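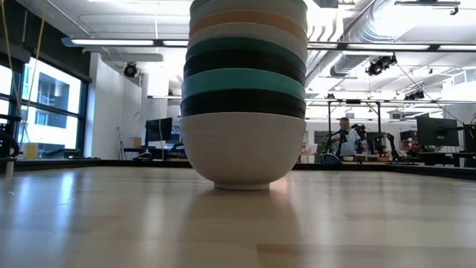
Foot ring (pottery)

Home | Browse | Topics A–Z | Random article | Contribute

A foot ring, also called a foot rim or simply a foot, is the low raised circle on the underside of a bowl, cup, plate or vase on which the piece stands. It is one of the oldest and most widespread features in pottery, and one of the easiest to overlook, as it spends most of its life face down on a shelf or a table. Potters, on the other hand, tend to care about it a great deal, and many of them will turn a bowl over before they have properly looked at the inside.

Purpose

A flat-bottomed pot has to be very flat indeed if it is not going to rock, and clay has a way of shifting a little as it dries and again as it is fired. A ring touches the table only along a narrow circle, so small bulges in the middle of the base do no harm. The ring also lifts the body of the pot clear of the surface, which helps to keep a hot bowl of soup from marking the wood beneath it, and it gives the fingers something to hold when the bowl is carried or turned over for washing.

There is a practical side in the glazing room as well. Glaze melts in the kiln and will stick fast to whatever it touches, so the bottom edge of the ring is usually wiped clean before firing. This is why so many glazed bowls have a rough, bare circle underneath, even when every other part is smooth and shiny.

Making

On thrown pottery the foot is most often cut after the pot has stiffened to what is called leather-hard, when the clay is firm enough to handle but still soft enough to carve. The bowl is set upside down on the wheel, centered, and held in place with a few lumps of soft clay. The potter then trims away the extra weight with a looped metal tool, first shaping the outside of the foot and then hollowing the inside. A good many beginners go straight through the bottom at this stage, and it is a rare pottery class that does not have a bowl or two with a hole in it by the end of the term.

Some potters leave the fine spiral lines from throwing on the upper wall and smooth only the lower part, while others trim the whole outside. Both habits are old, and which one looks better is entirely a matter of taste.

Handbuilt pots may have a foot made from a coil of clay, which is scored, moistened and pressed on by hand. In factories the foot is generally formed along with the rest of the piece, either by a shaped tool or in a mold.

Shape and proportion

A narrow foot gives a bowl a lifted, light look, but makes it easier to tip. A wide foot is steadier, though it can make the same bowl seem heavy. Tall feet are found on offering dishes and some tea bowls, and low, broad ones on everyday tableware. The foot matters for storage too – when bowls of the same shape are nested, the foot of each one rests on the inside of the bowl below it, and its height helps decide how closely the rims will sit. A rough foot can scratch the glaze underneath it, so many makers rub the ring with a fine stone before the piece is sold.

Study and collecting

Because it is often left bare, the foot is the best place to see what a pot is made of, and students of old ceramics look there for the color of the clay, the marks of the tool and any stamp or signature. In the handbook The Underside of Things, Han-gyeol Baek sorted the feet of 632 bowls in the Votstead study collection by width, height and the angle of the inner wall, and proposed names for the commonest forms. The names never caught on very widely, but the drawings are still much admired, and the collection itself, since grown to 2,958 pieces, is open to visitors each July.

Baek also made the kindly suggestion that anyone buying a first handmade bowl should run a thumb all the way around the foot before paying for it. Sharp spots and small chips that the eye slides past are easily felt that way.

See also: Glaze – Kiln – Leather-hard clay – Potter's wheel – Trimming

Categories: Pottery terms | Tableware | Ceramic techniques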